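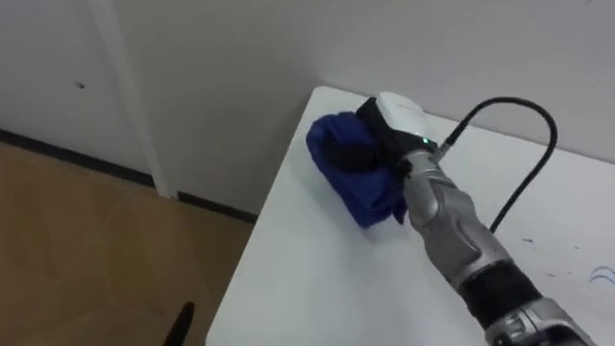

Home | Surfaces | Cloths | Furniture | Floors | Index

Cleaning of white table tops

Compiled by Thiện Ninh, revised by Wajid Orakzai. Last revised: January

The cleaning of white table tops is the removal of dust, skin oil, ink and scuff marks from light-colored work surfaces such as desks, craft tables and meeting tables. It is normally done with a cloth, either dry or dampened, moved across the surface under light hand pressure. The term covers routine wiping as well as spot treatment of marks that routine wiping leaves behind. It does not cover polishing, refinishing or disinfection, which use different products and longer contact times.

Surface types

Most white table tops in homes and offices are one of four kinds: melamine-faced board, high-pressure laminate, painted wood, or powder-coated metal. Melamine and high-pressure laminate are closed surfaces. Liquids stay on top of them unless the edge banding has lifted or a joint has opened. Painted wood varies more. A hard enamel behaves much like laminate, but a matte wall-type paint can absorb ink within minutes and will burnish, or turn shiny, where it is rubbed repeatedly.

Gloss level affects how soil shows. A gloss top shows fingerprints and streaks in raking light but releases them easily. A matte or textured top hides fingerprints and holds gray soil in its low points, where a flat-folded cloth passes over it without contact. A softer, thicker cloth reaches further into the texture.

Cloths

Microfiber cloths are made from fine split fibers, usually a blend of polyester and polyamide. The split ends pick up fine dust and oil film with little or no cleaning agent. Weight is given in grams per square meter. General-purpose cloths fall between 200 and 300; the lighter ones dry faster and the heavier ones hold more water. Cotton cloths are also used, and are preferred where a solvent is involved, as some solvents stiffen synthetic fibers.

Color has no effect on cleaning. Many workplaces assign colors to areas, with blue commonly reserved for low-risk surfaces such as desks. Dark cloths may release dye during the first few washes and are washed separately before being used damp on a white surface.

Folding and bunching

A cloth can be used folded or bunched. Folded in quarters, it gives eight clean faces and spreads pressure evenly. This is the usual method for a whole table. Bunched into a pad, it presents a smaller and less regular contact area, and the same force produces a higher local pressure. Bunching suits short strokes, corners and single marks. Its drawback is uneven contact: creases in the cloth leave narrow untouched bands, so strokes are overlapped or the direction is changed on the second pass.

A loose edge trailing from a bunched cloth can drag soil back over a cleaned area. It is tucked under the pad or kept on the side that has not yet been wiped.
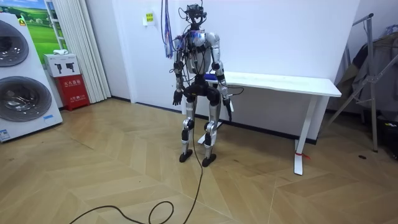
Preparation of the work area

Objects are taken off the top before wiping, and cables lying across it are lifted or moved to one side. Cables on the floor nearby are also moved where they cross the path of the person cleaning. Wood floors, particularly those laid in patterns with many short joints such as herringbone, should be protected from drips, and for this reason the cloth is wrung out over a basin and carried to the table damp.

Tables on T-shaped legs flex slightly when pressed at the ends. The movement is normal, but it can tip a container of cleaning solution left standing on the top.

Wiping pattern

The usual pattern begins at the far edge and works toward the near edge in overlapping parallel strokes. Each stroke covers one third to one half of the width of the previous one. Where the table stands against a wall, the far edge is wiped along its length, parallel to the wall, before the main strokes begin. Dust tends to collect in this strip, and a stroke made at right angles to the wall pushes it into the gap or marks the paint.

Circular strokes are used only for spot work. Over a large area they leave overlapping arcs of residue that become visible when the surface dries.

Removal of ink and marker

Pen and marker lines are the most common marks on white work tables. Treatment depends on the type of ink.

Washable marker comes off closed surfaces with plain water. Dry-erase ink comes off with a dry cloth while recent, and with a damp cloth and a drop of dish soap when older. Ballpoint ink has an oily base and usually needs isopropyl alcohol. Permanent marker also responds to alcohol on laminate and melamine; on painted wood, alcohol may soften the paint and is tested on the underside first.

Loose, looping lines are treated from the outer end inward. Wiping straight across a group of lines spreads dissolved ink over the clean area between them and produces a blue or gray haze, which then has to be removed as a separate step. The cloth is turned to a clean face after each pass.

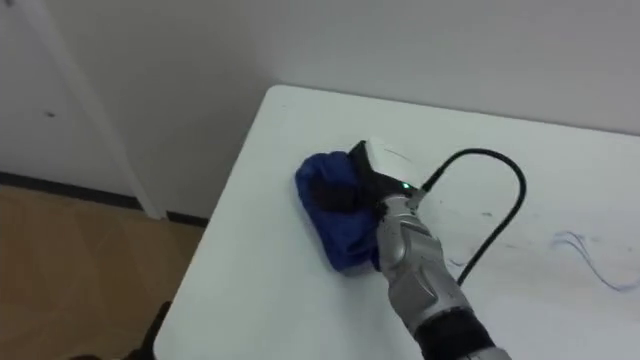

Faint gray smudges are a separate problem. They may be pencil graphite, rubber scuffs, or ink carried over from earlier wiping. Graphite is lifted with a dry cloth or a soft eraser before any water is applied. Rubber scuffs respond to a damp melamine foam block, used lightly; the foam is a fine abrasive and will dull a gloss finish.

Inspection

Inspection is done with the surface dry and the light coming from one side. Overhead light alone tends to hide haze on a white top. Shadows from the hand, the cloth or a nearby cable are easily mistaken for soil and are checked by moving the object.

Care of cloths

Cloths are washed at up to 60 °C without fabric softener, which coats the fibers and reduces pickup. They are washed apart from lint-shedding cotton and dried on low heat or on a line. A cloth that still streaks after two washes is moved to floor or outdoor use.

See also: Desk legs and frames — Edge banding — Melamine foam — Whiteboard cleaning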